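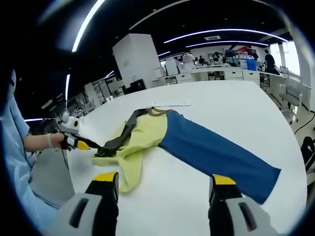 How many hand-held grippers should we plan for at one folding table?
Two for each person demonstrating, one per hand, and one spare pair on the shelf for every three tables you run.

That is the short version we give everyone who writes to us about the Skinard hand-held gripper kit, and for most rooms it holds up nicely. The longer version depends on what you'll be handling and how many hours a day you mean to keep going, so please do read on before you fill in the order form (we would much rather sell you the right amount once than have you sending things back in July!).

The Colby kit comes as a matched pair with finger pads, cables and a padded case. Each cable is 12 feet long, and that is plenty for a table with the recording computer underneath it, though a bit snug if your computer lives across the aisle. Longer cables can be added at checkout.

Price per pair: $900
Spare finger pads, set of 8: $300
Ships from: our Lernness warehouse

Pads are the part people forget to budget for. Shirts and other soft cloth are fairly kind to them, but zippers and heavy seams are not, and a team that folds all day will want a second set in the drawer from the start. You can change them yourself at the bench with the small driver in the case, and there's no need to send the gripper back to us for it.

Do think about the table, too. A long-sleeved shirt takes up a surprising amount of room once it's spread out, and whoever is working needs space to reach both sleeves without leaning. We like a big plain top with nothing stored on it. If you're still choosing furniture, the Løken table page has our sizes and the leg heights that go with them.

Orders of four pairs or more get a planning call at no charge, and we're always happy to look over a sketch of your room, even one on the back of an envelope. Send it with your order request and tell us which cable length you have in mind.

Prices on this page were last updated December 24, 2024.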